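Tendanell Opens Gift Box Packing Table in Pokwood

Small gift shop invites neighbors to bring what they have and leave with a present ready to hand over

POKWOOD, 2023-10-11 – Tendanell, the gift shop on Escobar Street, is opening its packing table to the public this fall, and the shop could not be happier about it! Anyone can sit down with a box, a few small things for a friend (makeup, a hair clip, a trinket, a favorite mug) and work out how to fit them together so they look lovely when the lid goes up.

The idea grew out of a trial in February, when the shop packed 400 boxes for customers who brought their own items. Demand kept climbing through the summer, and the total now stands at 1,169.

"People come in with a bag of little things and no idea where to start," said Candela Paredes, owner of Tendanell. "We put an open box on the table, set one thing in the corner, and then they're off. By the second item they have opinions about everything, and I love that part!"

Sessions last 40 minutes and take place at the big table at the back of the shop, on a bright cloth with bold black lettering. Boxes come in pale lavender and white, both with hinged lids, and guests may also bring a box from home. Staff suggest starting with the smallest and most decorated piece, then building out from it.
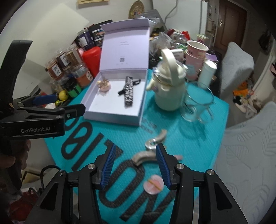 Saturnino Paredes would start with the tallest thing every time, and he says the small pieces will always find a gap later. The two methods are both taught at the table, and guests are welcome to argue for either one.

Makeup gets special attention at the sessions. Compacts with loose-fitting lids get a rubber band stretched over the middle before they go in, and brushes stand in a row so the bristles stay clear of everything else. Hair clips are kept until last, as their curved shape fits well over flat items. Mugs usually need a box of their own, and the shop keeps deeper ones on hand for them.

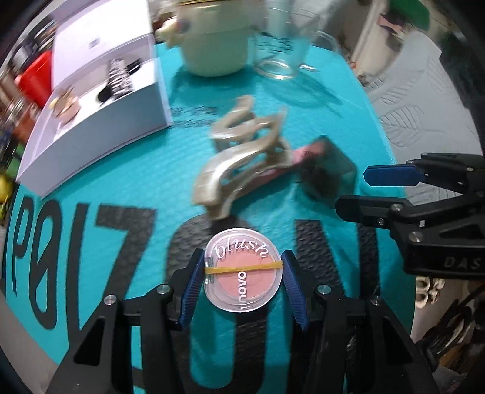 A banded blush compact at the packing table, with a white box open behind it.

Each session seats 3 guests, so booking ahead is a good idea. Boxes and tissue paper are included in the fee, and ribbon is sold by the yard at the counter. Guests who want to pack more than one box can book back-to-back sessions.

Tendanell will also bring the table to the Stallach winter market, with the same boxes and a few new colors. Dates and booking details are posted in the shop window.

Contact: Candela Paredes, Tendanell, Escobar Street, Pokwood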